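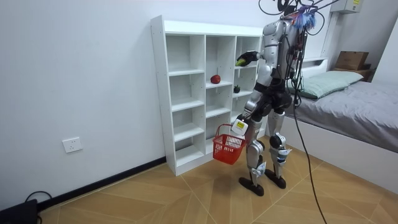
Odette Baudry would like to see it do the same job with the shelf moved a foot to the left. Until then, she wrote under the latest post from the Tulo build, it is a very expensive way to pick up groceries at home.

She has a point. Tulo is a home project, a full-size humanoid being set up to do small household chores, and the chore at the moment is shopping without the shop: a white cubby shelf, a red basket, an apple in one of the compartments. The robot is supposed to reach into the cubbies with one hand and carry the basket in the other. The build log, posted Wednesday, February 4, 2026, calls this "a big step toward real help around the house."

Maybe. The log lists 300 practice attempts at the shelf going back to November, but doesn't say how many of them ended with something in the basket. It also doesn't say how much of the reaching the machine worked out by itself and how much was a person steering. Those are the two numbers most readers asked for, and the reply so far is that a full write-up is coming.

Then there is the cabling. The robot is still hooked up by long black cables, one of them hanging down its back to the floor. Running on battery is listed as "next," the same word used in the previous update.

Money is vague too. The builder puts spending on spare parts at over $2000, not counting the robot itself, and says the wiring harness around the torso has been redone 6 times. Baudry asked whether that total included the hands. She hasn't had an answer.

None of this makes it a bad project. Getting a machine with legs to stand at a shelf and hold a basket in a room with a bed in it is hard, and plenty of home builds never get off the bench. But the log talks about unloading dishes and sorting laundry by summer – and it hasn't yet shown one full basket.

The next update is due in 2 weeks. Comments on the post are still open.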